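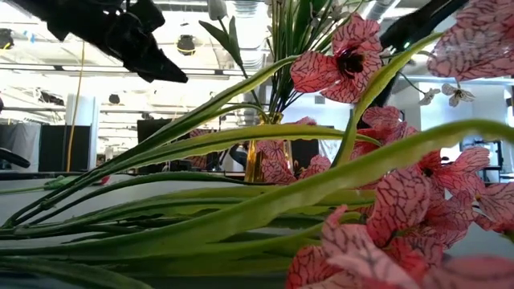

Posted by the author of Clindness, a home and odds-and-ends blog from Triltthorpe
2025-08-15

I have a confession about artificial flowers, and it's that I used to be a terrible snob about them. My nan had a bowl of dusty silk roses on the telly and I swore I'd never have a fake petal in the house. Then I moved into a flat with one decent window and two radiators that kill everything, and after the fourth dead peace lily I gave in. That was a few years back and I now own a frankly silly amount of the stuff (three under-bed boxes, plus the bag behind the door that we don't discuss).

So this week's post is all about arranging them in small vases, which a few of you asked for after the November one about wreaths. I've been meaning to do it for ages!

Let's start with the veiny pink ones, the orchid-looking things with the dark middles, because those are my favourites and I will not be talked out of it. They're pale pink with crimson lines running all over the petals and a throat so dark it's nearly black. Up close they're a bit sinister, like something that would eat a fly. I love that. What I've learned is that they want a lot of green with them. On their own they look like a hat. Put a good handful of long strappy leaves in, a mix of the yellowy ones and the darker ones, and suddenly the whole thing calms down.

The leaves are a nuisance, mind. They come folded flat in the packet and they stay folded unless you do something about it. I run each one between my finger and thumb a few times, the way you curl ribbon on a present, and then leave them lying about on the table for a bit. You need far more room for this than you'd expect. I've tried doing it on a tray on my knees in front of the football and ended up with leaves down the side of the sofa for a month.

Vases next. I'm very attached to little yellow glass ones at the moment, the slim sort you'd otherwise put a single stem in. Amber, honey, whatever you want to call it, it goes with pink better than it has any right to. My best one came from Fuentealba, the junk shop by the bridge, and I've gone back three times hoping for its twin. They had a green one last visit. I bought it, obviously, and I don't like it.

The trouble with a small light vase is that it tips. Fake stems are wire inside and they're top heavy, so one tall branch of blossom leaning to the side and over it goes. I used to use gravel, but it scratches the glass and shows through. Now I use the clear beads from Clirar, which come in a tub with 509 printed on the lid (509 what, I couldn't tell you, certainly not beads). A couple of spoonfuls and it stays put.

Before the rest goes in the vase I lay it out flat.

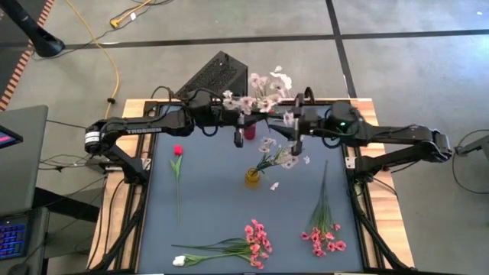
I know it looks like faffing, but it saves you so much pulling out and shoving back in. Bunches together, stems pointing the same way if you can manage it, singles off on their own. Tulips I always keep to one side till I've decided, because a red tulip is a bossy thing and if it goes in too early you end up building everything round it. White buds are the opposite. They'll go anywhere, and I tend to tuck one in low and have another poking out at the side.

Then it's blossom branches first, for height. Let them lean a bit! Real branches do. After that the bunches, which you can snip apart with pliers if they're too chunky (not your kitchen scissors, I've ruined two pairs). And the small pale fluffy stuff last of all, down round the neck of the vase to hide the join where the stems are all crammed together.

Petals do come off. The cheap blossom is only pushed onto a little plastic peg and it sheds if you so much as breathe near it. A dot of clear glue sorts most of them out, though I'll admit that with the odd stray I just leave it lying by the vase, and visitors seem to think it's charming.
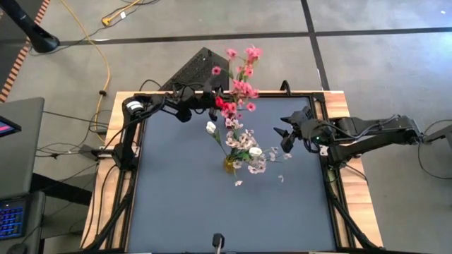

Keeping the dust off

Hairdryer, cool setting, arm's length, every couple of weeks. If they've gone properly grubby, dunk the heads in a bowl of lukewarm water with a tiny squirt of washing-up liquid and hang them upside down over the bath. Try one first in case the colour runs — the reds are the worst for it, and I have a pink bath mat to prove it.

Next time I'm tackling the bag behind the door. Send biscuits.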